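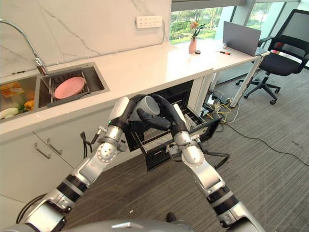 ケルメンディさん、いつもお世話になっています。Josum基金の助成でやらせてもらっているZomar計画の、2月分の進み具合です。前回の報告が表ばかりで読みにくかったとのことだったので、今回は思いつく順に書きます（表は別便で送りますね）。

まず数字から。Eideのフロアで働いているのは53人、みんなが同じ給湯コーナーを使っています。2月にロボットが手をつけた食器は400点で、そのうち320点は最初から最後まで人が触らずに食洗機の引き出しまで行きました。残りは途中で誰かが手を出したか、操作担当が遠隔で直したものです。1月は記録のつけ方が違っていたので比べられません。これは私の落ち度で、最初に決めておくべきでした。すみません。

得意なのは、やっぱりマグカップです！両手で持って少し横に倒しながら引き出しの上へ運ぶ、という動きがようやく落ち着いてきました。持ち手のないものも、まあまあいけます。逆に苦手なのが平たい皿と、スプーンやフォークの類で、ラックの隙間に差すところで時間がかかります。箸は月の途中で対象から外しました。操作担当は最後まで粘りたがったのですが、そこに時間を使うより、みんなが一日に何度も使うカップのほうを先に固めたかったんです。

で、ケルメンディさんがいちばん気にされていた「働く人の側で何が変わったか」の話です。

前に少し書いたとおり、Eideには食器当番がありました。朝と夕方に二人ずつ、順番に回ってくるやつです。当番表は冷蔵庫の横に貼ってあったんですが、実際には早く来る人がいつも片づけていて、表はほとんど飾りでした。ロボットを入れてからは夕方の当番をなくし、朝だけ残しています。夕方をなくしたのはすごく喜ばれました。保育園のお迎えがある人は、当番の日だけ誰かに代わってもらって、そのたびに謝っていたそうで、それがなくなっただけでもありがたいと言われました。

ただ、仕事が減ったというより、形が変わったところもけっこうあります。たとえば飲み残し。ロボットに渡す前に自分で流しに捨ててください、とお願いしているんですが、これがなかなか徹底できません。流しに野菜が置いてあると食器を置く場所がずれますし、カップを洗いかごに入れる人と、脇に置く人がいます。置き場所を一か所に決めてしまえば成功率は上がるはずです。でも、それだと人間のほうがロボットに合わせて動くことになるので、どこまでお願いしていいものか、毎週の打ち合わせで揉めています。

いまのところは、こういう約束にしています。

・飲み残しは自分で捨てる
・割れたりかけたりした食器はロボットに渡さない
・腕が動いているときは流しに手を入れない。急ぐときは操作担当に声をかけて止めてもらう
・自分で洗いたい人は、自分で洗っていい

最後のひとつは途中で足しました。洗いものをしながらぼんやりするのが好きだ、という人が思ったより多かったんです。私もどちらかというとそっちなので、気持ちはよくわかります。

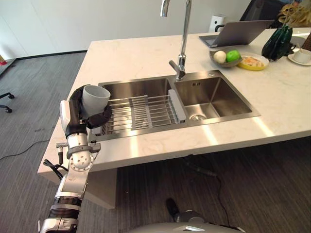
腕が動いているあいだ流しが使えないのが困る、という声は開発チームのほうから出ています。昼休みの終わりに全員がいっぺんにカップを持ってくるので、そこにロボットがいると列ができて、午後の会議に遅れる人まで出た、自分で洗えば一瞬なのに、と。もっともな話だと思います。

それで2月の後半からは、昼の一時間はロボットを休ませることにしました。使った食器はとりあえず置いておいてもらって、午後一時を過ぎてからまとめて動かします。これだと列はできません。かわりに、昼過ぎのしばらくはカウンターにカップが並んだままになります。来客の予定がある日は、これがちょっと具合が悪い。受付の人たちが気にして先に片づけてしまうので、結局そこに仕事が寄っているだけではないか、と先週指摘されました。来月は受付の予定表と動作時間を合わせてみるつもりです。

音についても書いておきます。席が流しに近い人たちから、関節の音よりも、食器がラックに当たる音のほうが気になると言われました。置くときの速度を落としたら苦情は止まりましたが、そのぶん一点あたりの時間は延びました。速さをとるか静かさをとるかで言えば、ここは仕事場なので静かなほうでいいと私は思っています。もし基金として速さの目標があるようでしたら、早めに教えてください。

それから操作担当のこと。Kutilierから来てもらっている二人は、最初の月はほとんど付きっきりでした。いまは一人がそばで見て、もう一人は記録を見直す日が増えています。面白いのは、フロアの人が二人に普通に話しかけるようになったことです。はじめは遠巻きだったのに、いまは「きのう皿のところで止まってたね」なんて声が飛んできます。止まった理由をその場で説明してもらうと、みんな置き方を少し変えてくれるんですよ。張り紙を三回書き直すより、よっぽど効きました。

食器のほかに、薄くてやわらかいものをつかむ練習も始めました。テーブルに残った紙や、ふきんのようなものまで片づけてもらえると、朝の当番がだいぶ楽になります。カップと違って形が決まらないし、つかむ場所によって垂れ方も変わるので、まだ人に見せられる数字はありません。練習は100回をひと区切りにして、その結果を次の報告に載せます。捨てていい紙かどうかの判断はさせません。誰かの大事なメモを持っていかれたら困りますし、そこは人がやるところだと、全員の意見が珍しく一致しました。
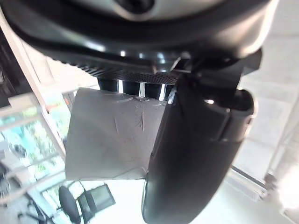

朝の当番までなくなるのは少しさみしい、と経理の席から言われたのは意外でした。聞いてみると、当番のときくらいしか他の部署の人としゃべる機会がないのだそうです。二人でテーブルを拭きながら、困っていることをなんとなく話して、それで請求書の行き違いが片づいたこともあるとか。そういう時間は私の記録のどこにも出てきません。

これを聞いてから、朝の当番をどうするかは急いで決めないことにしました。計画書には「春までに当番を全廃」と書いてありましたが、ここは変更をお願いしたいです。当番を残して中身を軽くするか、当番はやめてお茶の時間を別に作るか、フロアで希望をとってから決めさせてください。変更届が必要なら書式を送っていただけますか。前のものは見つかりませんでした。

お金の話も少し。予算は今のところ計画どおりで、予備の指先の部品をひと組、先に買いました。いちばん消耗するところなので、止まってから注文するより安心かなと。食器は二つ割れています。どちらも会社の備品で、私物の事故はありません。家から持ってきたお気に入りのカップは対象外、と最初に決めておいてよかったです。

それと、仕事がなくなるのではという心配について。清掃の契約は変えていません。清掃の方たちはもともと食器を担当していないのですが、ロボットが入ると聞いて不安になったそうで、説明が後回しになったことは反省しています。いまは週の打ち合わせに清掃の方にも入ってもらっていて、床のケーブルが掃除の邪魔だという話もそこで出ました。配線のまとめ直しは来月の最初にやります。

来月の予定です。

・受付の予定表に合わせた動作時間の試行
・皿の差し込みのやり直し（カップの成功率が落ちないかも一緒に見ます）
・薄いものをつかむ練習、最初のひと区切り
・朝の当番についての希望調査
・床の配線の整理

見学にいらっしゃるなら、午後一時過ぎがいちばんよく動いています。昼前だと止まっている腕を眺めるだけになってしまうので！お茶はお出ししますが、カップは飲み残しを捨ててから流しのところへお願いしますね。日程が決まったらご連絡ください。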